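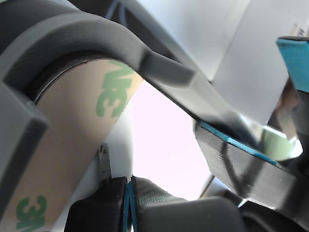 Gidia: Teaching a Robot Where the Panel Is

Project report, Robotics Software Studio, Cimberg
Supervisor: Raphaël Perrin

What I set out to do

My project this term was Gidia, a small piece of software that sits between the camera and the arm controller and tells the gripper where to go. The job sounds tiny. There's a flat panel with a display window in the middle, it sits in a printed fixture, and the gripper has to come down over the back part of it without bumping the walls of the fixture. I figured I'd have the vision part done in two weeks and spend the rest of the term on planning (ha).

I didn't start from zero. The arm control came from Mudero, our in-house motion package, and the calibration code was written by last year's Kowalczyk team. I wrote the pose estimator, the approach planner and a log viewer that I ended up loving more than the other two put together.

Finding the panel

My first try was plain edge detection on the whole top of the panel. Bad idea! The tan liner is covered in green print that repeats in rows, so the detector found edges everywhere and lined itself up with the lettering. It was really confident about it too. The pose would jump sideways by one repeat of the pattern, stay there for a few seconds and then jump back, and I spent most of a weekend blaming the calibration before I thought of drawing the matches on top of the image.

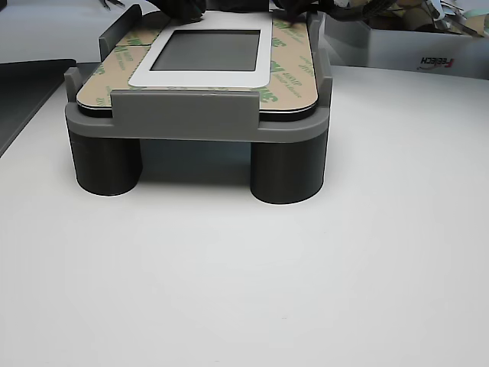
Figure 1. The panel in the fixture, with the gripper over the back part.

What fixed it was ignoring the liner completely. The white border around the dark window has four straight sides and nice strong contrast on the inside, so I fit a rectangle to that first. Then I check it against the thin black rim at the front of the panel. If the two disagree by more than a small margin, Gidia throws the frame away and waits for the next one. I also mask out anything in the background before the fit, since a box on the table has straight edges too and the fitter would happily grab those.

The front tab was the other headache. It comes up over the front edge of the panel and hides part of the rim right in the middle, so I fit the rim as two separate pieces, left and right, and force them onto one line afterward. It's a bit of a hack, but I kept it because it was easy to debug.
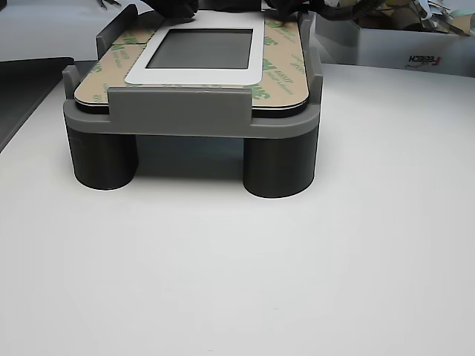 Once that worked I could finally look at timing. The estimator takes 40 ms per frame on the lab computer, and Mudero wants a new target at 50 Hz, so you can see the problem. I tried shrinking the image and lost the rim. In the end I let the estimator run at its own pace in one thread and had a second thread hand Mudero the last good pose at the full rate. That's fine as long as the fixture stays put. If somebody slides it during an approach, the target is stale for a frame or two, and right now the only protection is a distance check that stops the arm.

Planning the approach

The planner is simpler than I wanted it to be. I treat each wall and tab of the fixture as a box with some padding, treat each gripper finger as a capsule, and sample up to 100 approach paths from above. Anything that crosses a box gets dropped, and of what's left I take the one with the least wrist rotation.

Early on I forgot the cables. The planner kept picking paths that were perfect for the fingers and terrible for the wires hanging off the gripper, because as far as the model knew there weren't any wires. Raphaël suggested adding one fat capsule on the cable side and not trying to model the bending. It took ten minutes and it works.
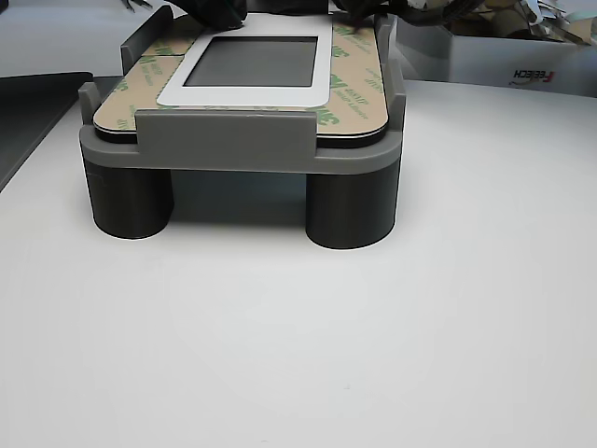
Results

I ran 65 approaches with the final version and moved the fixture a little between runs. Most of them ended inside my tolerance. The bad ones fall into two groups:

Glare on the window. A bright streak splits the dark area and the rectangle fit locks onto half of it.

A finger covering the back side of the white border. Then I only have three sides to fit, and the position along the panel gets sloppy.

For the second one I now freeze the pose as soon as the back side disappears and finish the move on that. It helped a lot, but I changed it late, so I don't have a clean before-and-after comparison. I'd like to do one in October if I can get the arm again.

What I'd do differently

Build the log viewer first! I wrote it out of frustration near the end, and it would have saved me that weekend with the calibration. It just replays the camera frames with the fit, the chosen path and the rejected paths drawn in, and you can step back and forth with the arrow keys.

I'd also write the planner tests before touching the real arm. Mine only cover the padding and the capsule math, and there's still no test for the stale pose case. The code and the replay logs are in the Gidia folder on the course drive, and the readme tells you which settings file goes with which run.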